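Best way to get musty smell out of cotton tees after a wet winter? (rental, no dryer)

Posted in Home & Laundry, Londside Community Help

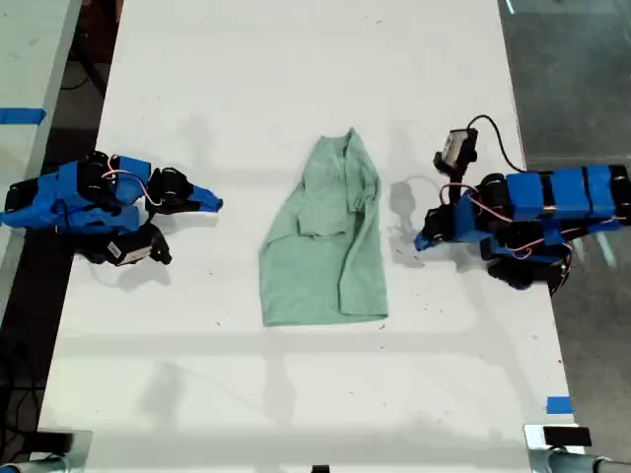
Right so the background. We're in a ground floor unit, south side of the building, gets bugger all sun from May on. No dryer and the body corporate won't let us vent one. Everything goes on two clothes horses in the spare room with the door shut and the window open a crack. Jeans come up fine. Towels are ok if I get onto them quick. But the cotton T-shirts, every one of them, have that wet dog smell within ten minutes of putting them on. Smell fine folded in the drawer. Put it on, warm up a bit, there it is.

What I've tried so far:

Double dose of powder. Made it worse I reckon, shirts felt stiff.
Fabric softener. Smelt like flowers and wet dog.
Vinegar in the softener drawer, half a cup. Bit better for one wash then back again.
Washing at 60. Shrunk a good one, won't be doing that to the rest.
Leaving them out on the balcony overnight. Came in wetter than they went out.

Machine is a front loader, a Nuren, came with the place. Agent says it was serviced but couldn't tell me when. Rubber seal looks clean at the front, haven't pulled it back to look properly. I usually do it at night on the quick cycle which is 15 minutes, then hang it before bed, or in the morning if I fall asleep on the couch, which happens more than it should.

Don't want to chuck the lot and start again. Some of those shirts are years old and only just got comfy. Is it the machine, the drying or me? And if it's a soak, how much of what, because every website says something different. Also does anyone know if a dehumidifier is worth it in a room that size or is it just another thing on the power bill. Last quarter was bad enough.

Ta in advance. Will check back after work Monday.

tankwater_tess
Member, 1,766 posts

Bit of all three I'd say, sorry. But mostly the quick cycle and the couch.

Fifteen minutes is for a shirt you wore to lunch. It wets everything, moves the grime about and hardly rinses. Then you've got body oil and old powder sitting in the cotton, and if it stays damp in the drum till morning the bugs in there have a lovely night. That's your smell. It goes quiet when the fabric's dry and wakes up when you sweat, hence the drawer thing.

Do the machine before you touch the shirts or you'll be putting clean washing through a dirty drum.

1. Pull the seal back all the way round with your fingers. Wear gloves. There'll be a fold at the bottom with hair and grey slime in it, always is. Wipe it out with an old rag and hot soapy water, couple of goes.

2. Powder drawer comes right out on most of them, there's a tab you push down at the back. Scrub it in the laundry sink with a toothbrush. Look up into the hole where it sits, the roof of that gets black and hardly anyone cleans it.

3. Little flap down the front, bottom right usually. That's the filter. Towel on the floor and a baking tray under it, water WILL come out. Turn the machine off at the wall first. Ours had 2 hair ties and a five cent piece and it stunk.

4. Empty hot wash, hottest it'll do, with a machine cleaner or washing soda. Nothing else in there. Leave the door open after, and keep leaving it open between washes.

Then the shirts. Napisan type stuff (the oxygen one, not chlorine bleach), warm water in a bucket, dissolve it properly before the shirts go in. Go by the scoop on the tub, dont freestyle it. Colours are usually right with the oxygen ones but read the care label and try it on an inside hem if it's something you love. I leave mine six hours or so. The water goes a horrible tea colour, which is quite satisfying. Wring out, then a normal full cotton cycle at 40 with HALF the powder you've been using, plus an extra rinse if there's a button for it.

Don't put vinegar in with the soak. One or the other, never mixed together, and never vinegar anywhere near bleach. The vinegar's not doing much for you anyway and it isn't great for the rubber over time.

Oh and don't overfill. Hand should fit in on top of the dry clothes.

On the shrunk one, you can sometimes get a bit back. Lukewarm water, squirt of hair conditioner, half an hour, squeeze in a towel and pull it gently to shape while it's damp. Won't be what it was. Might get you back over the belly though.

If they still pong after two soaks, it's the drying, see whoever posts below me.

orex_road_dave
Member, 13 posts

Just get a dehumidifier mate. Best thing I ever bought. Door shut, window SHUT, washing dry by brekky.

Or the laundromat next to Russo Pizza has big gas dryers, couple of bucks, grab a slice while you wait. Done.

Dont know about the soaking stuff, never bothered

flannelette
Member

Agree with the first reply on the machine, and Dave's right about the window even if he was in a rush.

Window open a crack in winter does next to nothing if it's damp outside, you're just swapping wet air for wet air. And shut door, no fan, two full racks, it's got nowhere to go. What matters is how fast the shirt goes from wet to dry. Long and slow is what gives you the pong.

Cheap things first:

Extra spin. Once the wash is done run a spin only cycle on the highest speed the label lets you. Costs hardly anything and you'd be surprised how much more comes out.

Fan. Ordinary pedestal fan, low, pointed across the racks and not straight at one shirt. Cheap to run. This alone fixed most of mine.

Space. Every second rail on the horse, not every one. Tees on hangers, off the curtain rail or the top of the door frame. Over a rail they've got that doubled up bit in the middle and the underarms are squashed together, and thats exactly where the smell starts. Give them a good hard shake before hanging too, and don't leave one scrunched up anywhere "for later". Bunched cotton takes forever in the thick bits. Collar and the seams are the last to dry, so feel those before you fold. If the collar's cold on the back of your hand it's not done.

Smaller loads. Do half and do it more often. Pain, I know.

Timer. Check if yours has a delay start. I load it at night and set it to finish as I get up, so it's never sitting there. Solves your couch problem. Don't love running it while the house is asleep, so mine starts about when the first alarm goes.

Now the dehumidifier. Small spare room, yes I think worth it, but get a proper one. The little ones about as big as a kettle are useless, they pull a few spoonfuls a day. For a cold room look at the desiccant type, the compressor ones get sluggish when it's chilly. They chew a bit more power but they chuck out some warmth. Mine's second hand, off the Londside buy and sell page. Has a laundry mode and switches itself off. Empty the tank down the sink. Bill went up a little, less than the laundromat would of cost me every week with two kids.

With a rental, worth checking the walls behind the racks as well. If there's black spots in the corner or behind the curtain, that's mould from all the drying and you want it in writing to the agent early, before it's put down to you at the end of the lease. Take photos with the date on. While you're at it ask again about the washing machine service, by email, so there's a record.

Last one, the drawer. If the shirts were going in slightly damp the drawer itself might be off. Take everything out, wipe with a barely damp cloth, leave it open a full day before anything goes back. Same goes for the basket if yours is cane. I had a cane one that was re-infecting everything, took me a whole winter to work it out.

Give it three or four washes done properly before you decide. The old smelly ones might need a second soak, esp under the arms.

tankwater_tess
Member, 1,766 posts

Yep forgot the cane basket thing, good one. And what she said on the collar test.

Should of said as well, check the soaker's in date. Once the tub's been open a year or clumped up from a damp laundry it doesn't fizz and you're basically soaking in water.

4 people found this thread helpful. Thread open for replies.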